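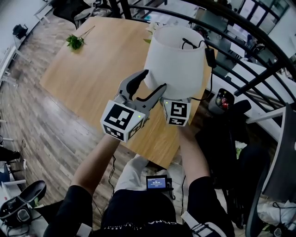 Photo: Ashley Crabtree / Musbridge

Small table lamp, white drum shade, cord with an in-line switch. Notes from a rental refit in Nolport, in case they save someone a return trip to the store. 1/9

The shade is fabric, wider at the bottom than at the top, open at the top. An open top puts a bright patch on the ceiling. With a low ceiling, go down a bulb size before you blame the shade. 2/9

Bulb: 781 lumens on the box, frosted. Clear bulbs throw a hard ring on the wall above a drum shade. Frosted ones mostly don't. 3/9

The cord is black and so is the switch. Against a white shade and honey-colored wood you will see every inch of it. I looked at white cord sets and left it alone. Rewiring a lamp to hide a cord is a poor use of an evening. 4/9

Switch position matters more than color. On this one it hangs beside the shade when the lamp is off the table. Once placed, I want it on the tabletop, within reach of a seated person. If it ends up behind the furniture, people pull the plug instead, and the outlet wears out. 5/9

Table is a plain rectangle, light wood. Felt pads under the lamp base, 2 mm, trimmed with scissors. Hard bases mark a soft finish within a month if anyone dusts by sliding things. 6/9

Cord run to the outlet is 150 cm. Clips go on the back of the leg, not the underside of the top, with slack left above the first clip so the lamp can be lifted for cleaning. Four clips did it. 7/9

Greenery: one leafy sprig on the table, stem laid on the diagonal, and a small white piece with a green leaf at the far edge. Keep leaves away from the shade. They shed dust onto the fabric and it only comes off with a lint roller. 8/9

Same lamp goes in the Fluvach unit in June, on a darker table. The Veres place has sconces and doesn't need one. Will add the wall color when I find the can. 9/9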